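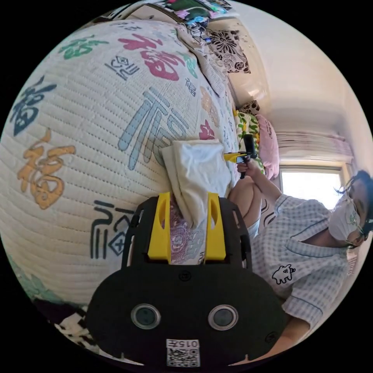

White cloth, bunched, on the bed.

Saturday, April 22, 2023

Starch trials, day 3. Wheat starch from the Lundgren bag, 7 g to 100 ml water, cooked until it went glassy and then, through inattention, a little past glassy. Strained twice. Lumps survived both times and I have begun to respect them.

Brushed it onto cotton swatches 1 to 12. Swatch 4 fell on the floor and is now the hair control.

Ironed at medium. Good body, slight shine, smells like a school cafeteria. The Fadari recipe wants borax; Ingvild Forsberg says skip it, and she wrote most of our September notes, so skipped.

Left to do: fold test, rinse test, find the lid to the blue pot. Do not store leftover paste in the fridge unlabeled again. Somebody had it on toast.

Flollska Textile Workshop | Contact | © 2023 | Back to top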